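Hand-held gripper build, camera mount and finger pads
Workshop forum > Robots and automation > Home builds

prernholm_owen
Posted 26/11/2025

Second pair of grippers is together. Same layout as the first: black body, two jaws on linkage arms, ridged blue finger pads, camera looking down past the jaws. You hold one in each hand and do the task yourself, and the recordings go to training the arm later on. The arm is still in pieces on my bench, so for now it's all hand work.

I have 173 usable recordings. The task is taking chopsticks and spoons out of a holder and putting them back. Bamboo is easy. Anything smooth wants to roll in the pads.

Questions:
1. Has anyone gone softer on the pads without them tearing at the ridges?
2. How many recordings before it's worth training at all?

linkage_lou
What are the pads printed in? If it's the stiff flexible stuff, go down a grade and thicken the base by a millimeter. Mine tore at the base, never at the ridges.

prernholm_owen
The stiff stuff. I have half a spool of the softer one and will try it.

Asnakech Alemayehu
On question 2, wait. I trained on a small set in June and it learned to hover over the cup and stop. I wouldn't bother under 2,000 for anything with thin objects.

gantry_pete
Disagree. Train now, even if it's bad. You'll find out whether your camera angle works before you've spent a month recording from the wrong one. I did 3,000 before my first run and then found the jaws blocked the view every time they closed. All of it went in the bin.

Asnakech Alemayehu
That's a camera check. You can do that by watching the video back. You don't need a training run for it.

gantry_pete
I watched plenty of video back. It looked fine to me because I already knew where the cup was.

Osian Wogan
Both of you have a point, but I'd sort the mechanics first. Owen, is there play in the linkage? On my Berisha build the screws at the jaw pivots backed out after a few evenings and one jaw sat lower than the other. If that happens halfway through, the early and late recordings don't match. Thread locker on the pivots, the weak kind so you can get them apart again.

prernholm_owen
A little play, yes. I hadn't put anything on the threads. Will do that tonight.

linkage_lou
Also check the jaws open to the same width on both grippers. The Verkance servo horns only go on in steps, so it's easy to end up one tooth out.

prernholm_owen
No servos in the hand-held ones, it's a trigger and a spring. I'll measure the opening though.

gantry_pete
Are you recording in one place or moving it around?

prernholm_owen
One table so far. It has a patterned cloth with a grid and big stars on it, and the kitchen is behind.

Osian Wogan
Keep the cloth for some and take it off for others. A guy at the Nevalden shared shop did everything on one green mat and his arm was lost on bare wood.

Asnakech Alemayehu
Agree with that. Change the holder position too — turn it, push it back, put it near the edge.

prernholm_owen
OK. Plan is thread locker, softer pads on one gripper only so I can compare, then more recordings with the holder moved. I'll do one short training run as Pete says and post what comes out, good or bad. View from the gripper camera with the current pads, jaws open over the cloth:

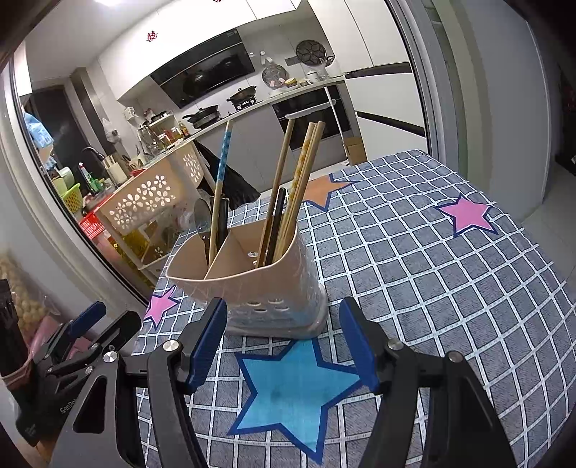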